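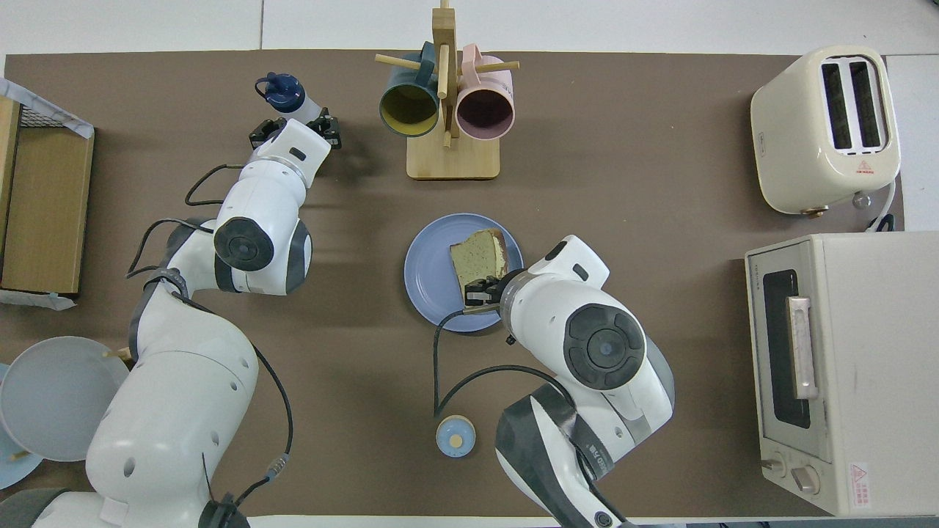
Steinar said it was the toaster, and he said it before I'd even got my bag off my shoulder, so I knew I was in for a long morning.

It wasn't the toaster. I'd like that on the record, seeing as I was the one who got the toaster out of a mate's garage and I'm a bit protective of it. But the log said both arms had stopped in the middle of breakfast at cycle 3,378, and Steinar Eskildsen has believed for as long as I've known him that if there's a plug on something, that's where your trouble starts.

Breakfast was the job, by the way. Bread on the blue plate, bottle across, mugs left alone on their rack. Nitance wanted 3,000 clean cycles before they'd let the arms anywhere near a real kitchen, and we'd sailed past that and kept going (I'd already bought the cake!). Then it stopped, all by itself, left arm up with the bottle in its gripper, and Deter had put up its one and only message, MOTION HELD, in that horrible orange.

Deter's our safety layer. It watches both arms and if it doesn't like something it freezes the lot. Lovely idea. I wrote a fair chunk of it, so I would say that.

"Well, it's held," I said. "So it did its job."

"Held by what, though?" said Steinar.

I had a look at the fault page and it was blank. No reason code, no joint number, nothing. I've had whole weekends ruined by a blank fault page. I went and put the kettle on in the other room and rang Kaj.

Kaj Skov built the grippers. His shop's just called Skov, there's a roller door and a dog and a phone he answers with a grunt, and he asked me one question, which was whether the fingers were still closed.

"On the bottle, yeah."

"Don't reach in."

"I wasn't going to reach in."

I had absolutely been going to reach in. It's a bottle, I wanted the bottle out of the way, and the screen was telling me everything was held. You do it a hundred times a week, you lean over the bench and grab the thing.

Kaj wanted me to read him the finger force. I went back and found it, and it said 296, and I read it out, and then it said 297, and I stopped talking.

"What's it doing?" said Kaj.

"Going up."

"It can't go up if it's held."

"I know it can't, mate, I'm looking at it."

So there we were. The shoulder was held and the elbow was held and the wrist was held, and the fingers were quietly closing a tick at a time on a bottle, with our own software swearing blind that nothing was moving. The bottle made a little noise. I'm not proud of the noise I made back.

Steinar hit the big stop on the wall. Nothing changed on the screen. He hit it again, harder, as if it might've been a matter of conviction.

"That's the Haltotex," Kaj was saying in my ear. "The stop goes through the Haltotex unit. Is the light on?"

The Haltotex unit lives under the bench behind a panel with four screws, because of course it does. I got down there with my phone torch and Kaj on speaker and the screwdriver from my keyring, and I could hear Steinar above me reading out numbers in his flat ferry-announcer voice. Four-ten. Four-sixty. Five hundred and five.

The light was on. Nice steady green.

"Then it thinks it's cut the power," Kaj said.

"Has it?"

"To the arms, yes. Who moved the grippers onto the other supply?"

I lay there on the lino with a screw in my mouth and had a very clear memory of November, me in a beanie, swapping the gripper feed over to the spare supply so we could restart the arms without everything dropping on the floor. It was only meant to be for an afternoon. I'd even put a bit of tape on it that said TEMP.

"Five-ninety," said Steinar.

I pulled the plug on the spare supply. I didn't do it elegantly, I did it by the cord, the way you tell kids never to.

"Five-ninety-five," said Steinar, and then, "It's stopped. It's gone blank."

We left everything where it was for ten minutes. Steinar made me set a timer. Then Kaj talked me through opening the fingers by hand with the key, me with my glasses on and my face well back, and when I finally put the bottle down on the bench I noticed my legs had gone all silly and I had to sit on an upturned crate.

The cause was a stupid small one, when we found it. A force reading had dropped out, the gripper took the gap as a zero, decided it had hold of nothing and squeezed to make sure. Deter saw the missing reading and froze the arms, quite rightly. It just never thought to freeze the fingers, and I'd fixed things so the wall stop couldn't either.

I wrote it up that afternoon for Nitance. It took four goes. The first one had a lot of "the supply had been reconfigured" in it, and Steinar read it over my shoulder, chewing, and asked who by.

So the one I sent says I did it. It says 595 was the last force reading and that I'd nearly had my hand in there at 296. The grippers are back on the main feed, Kaj's put in a check so a missing reading means stop, and the cycle counter's been set to zero. Steinar insisted on that and I argued with him for most of an hour.

He's still got the toaster unplugged, mind. I plug it in, I go to lunch, I come back and it's out again. We ate the cake anyway.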